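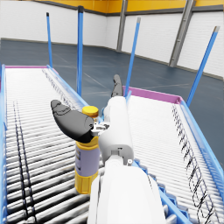

Spent my evening driving a robot around a simulated warehouse for Zekimine, and I have thoughts! Task: pick up a bottle by the conveyor rollers, with me on the controls the whole way so the robot can learn from it later.

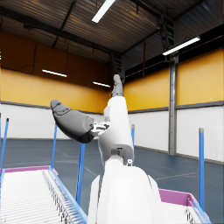
My first ones were so jerky. Telma Ulloa (bless her patience) told me to slow down and let the hand come to the bottle from the side, the way you'd reach for a glass at dinner.

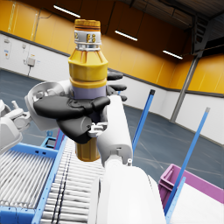

And the thumb! I kept fussing with the thumb. The robot copies your dithering too, so every little wobble I save is one more wobble it picks up from me.

We want 300 good runs by February and I've got 60 I'm proud of, so wish me luck, friends.

Things I'm trying tomorrow:

1. Starting with the arm out over the rollers

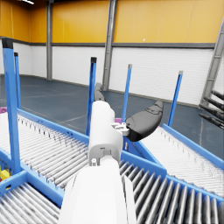 2. Tea first, then controls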